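石膏线脚翻模的收缩记录

上一篇写到柱头线脚的测绘，后台有几位读者问翻模以后尺寸对不上怎么处理。二月把工作台腾出来，重新做了一轮，数据整理如下。只讨论硅胶模加石膏浇注，不涉及树脂和水泥基材料。

先说明对象。原件是一段带凹槽的檐口线脚，从Leltanbridge一处旧宅拆下来的，长328毫米，断面最厚处33毫米。表面有多层旧漆，脱漆以后凹槽底部的刀痕还在，说明当年是先拉坯再手工修槽。凹槽间距并不均匀，靠近转角的两道明显收窄，这一点在测绘时容易被当成误差抹平。我的做法是保留。

模具用加成型硅胶。缩合型便宜，但固化过程中有小分子逸出，放置时间一长，模具自身会继续变小。做一次性的小件可以接受，要分批浇注、前后对接的线脚就不合适：第一批和最后一批端面接不上，补腻子补到后来，槽口的棱就糊了。加成型的问题在于中毒，含硫的油泥、某些旧漆残留都会让接触面发黏不固化。原件脱漆后务必封闭，我用虫胶漆薄刷两遍，每遍之间放置过夜。

围挡用刨花板贴膜，内侧距原件边缘留15毫米。留得太窄，模壁偏软，浇注时侧向鼓出，线脚背面就不平；留得太宽只是浪费胶。底部缝隙用无硫油泥封。搅拌时沿杯壁慢刮，不要提起刮刀。没有真空箱的话，先用软刷在凹槽里涂一层薄胶，等表面起黏再灌余下的部分，从最低的一角进胶，让胶自己漫过去。

关于硬度，我试过两种。软的脱模容易，槽口不崩，但模具需要石膏背托才能保持平直。硬的可以省掉背托，脱模时要从一端慢慢卷起，深槽处仍然有崩边。最后选软胶加背托。背托分两块，接缝放在断面的最高点，拆的时候先敲松接缝再取。

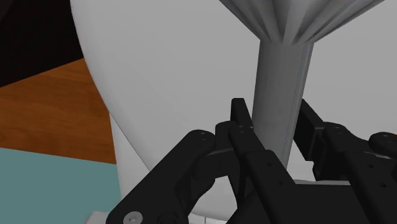

文／Bevan Tautahi

石膏部分，多数人先怀疑收缩，方向就错了。半水石膏水化硬化时是微膨胀的，膨胀量与水膏比、搅拌时间、是否加缓凝剂有关。我的成品比原件长，第一次量到时以为卡尺归零没做好，换了一把尺，读数相同。

水膏比偏低时，强度高，膨胀也大；偏高时膨胀小，表面却疏松，凹槽的棱用指甲就能刮掉粉。搅拌时间延长会增加晶核数量，凝结加快，膨胀随之上升。因此同一配比下，两个人搅出来的料，长度可以不一样。要对接的线脚，最好由同一个人、用同一把桨、按同样的时长搅完。

缓凝剂我只用柠檬酸，量极小，先溶在水里。加了以后膨胀有所下降，代价是早期强度低，脱模时间要往后推。赶时间的场合不建议。

这一轮共浇了13件，其中前两件用来调配比，不计入结果。其余各件脱模后即量一次，烘干到恒重后再量一次。从脱模到恒重，长度变化很小，低于我能可靠读出的分辨力，所以不列。差异主要来自脱模之前。这与Chang-ho Shim在Lorkent做的那批一致，他用的是另一家石膏，烘房温度也比我高，结论没有变。

烘干温度不要太高。超过一定限度，二水石膏会重新脱水，表面起粉，棱角最先坏。我用暖风加除湿，几天才干透，慢一些没有关系。平放时底下垫等高木条，线脚背面也要通风，否则上下干燥速度不同，薄处会翘。

补偿的办法有三种，按我的使用频率排列。

一是切。成品略长，端面留余量，装配时按现场尺寸锯掉。适合连续线脚，不适合有固定花饰间距的构件，花饰会逐渐错位，到转角处累积成一整道槽的偏差。

二是调水膏比，让膨胀落在可接受的范围。适合小批量，需要先浇试件。试件长度不要小于成品的一半，太短的试件，读数误差会盖过要测的量。

三是在母模上预先改尺寸。工作量最大，精度也最好。Britt-Marie Bakke做过一套，母模整体重新拉坯，按试件结果反推刮板轮廓。她的刮板用黄铜片，边缘最后用油石修，凹槽底部的圆角比直接锉出来的干净得多。

刮板的角度也值得单独记一下。刮板垂直于导轨时，断面与轮廓一致；稍有倾斜，断面宽度就按余弦缩小，高度不变，凹槽看上去会变深。很多人以为是石膏的问题，其实是滑座松了。每次拉坯之前用角尺复核，滑座底面磨损的话垫一层薄铜皮。

关于带槽的圆柱构件，有人来信问能否用同样的流程。原则上可以，分模线要落在槽底或者两槽之间的平棱上，不要落在棱边。落在棱边的，修飞边时必然伤棱。柱身向柱头过渡的那一段，外扩的沟槽形成倒扣，软胶能脱出来，硬胶不行。我手上没有足够的数据，暂不展开。

Teodoro Lumbao来信指出，上一篇的断面图把最下一道平线画厚了。核对过原始读数，确实抄错了一行，图已更换，正文中的文字尺寸是对的。

材料方面，Pallemari那款硅胶换了包装，两组分的配比没有改，操作时间标注得比以前短。我实测与旧包装差别不大，但低温下会明显变长，二月的工作间里等了一整晚，早上七点才敢脱模。赶工的人可以把两组分提前放进室内回温，不要用热风直接吹，表面先固化，里面的气泡就出不来了。

下一篇写转角件的拼接，主要是四十五度斜接与整体浇注的比较。浇注记录表放在附件里，单位一律毫米，空格表示当次未测。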